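Fixing a Gripper That Thinks It Is Holding Something

3 Nov 2019

If you run the two-arm Melley setup in simulation, sooner or later you will meet the phantom grasp. The arm closes beside an object, reports a good grip, lifts, and carries nothing at all to the drop point. Then it opens its fingers over the bin as proudly as you please! I lost most of January to this one, and I learned so much from it that I'm almost fond of it now.

The fault is in how the grasp check works. Ours looked only at finger force. Any push on a finger counted as contact, even when it came from the other finger, a neighboring object or the second arm. In a log of 670 attempts, more than 5 were pure air, and every one was marked as a success.

What you need

A saved run that shows the fault, the contact log switched on, and the Rekness viewer (or any viewer that lets you ride along behind the gripper).

Step 1. Replay the bad run at quarter speed. Stop just before the fingers close and look at what each one could touch on the way in. Check the outside of the fingers too – that was my blind spot.

Step 2. Open the contact log at the same moment. Each line should name both bodies. If you see only "finger, true", turn on pair names and run it again.

Step 3. Change the check so that both inner finger faces must touch the same body. Đạt Vi suggested holding that for 4 steps in a row before calling it a grasp, and it works beautifully.

Step 4. Add the second arm to the ignore list for grasping, but leave it in the collision list. Please don't mix these up. I did, and the arms passed straight through each other for a whole evening.

Step 5. Rerun the bad case with 3 different starting poses. Nghĩa Sầm also likes to remove the target completely and confirm that the check now fails, and I've picked up the habit.

If you still get phantom grasps after all this, compare the collision shapes with the visible ones. A chunky collision shape can stick out well past the model you see on screen.

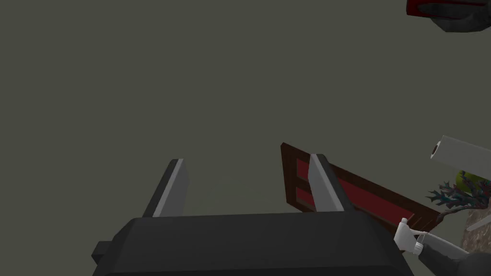

Gripper view with the fingers apart, the panel behind the right finger and the second arm at lower right.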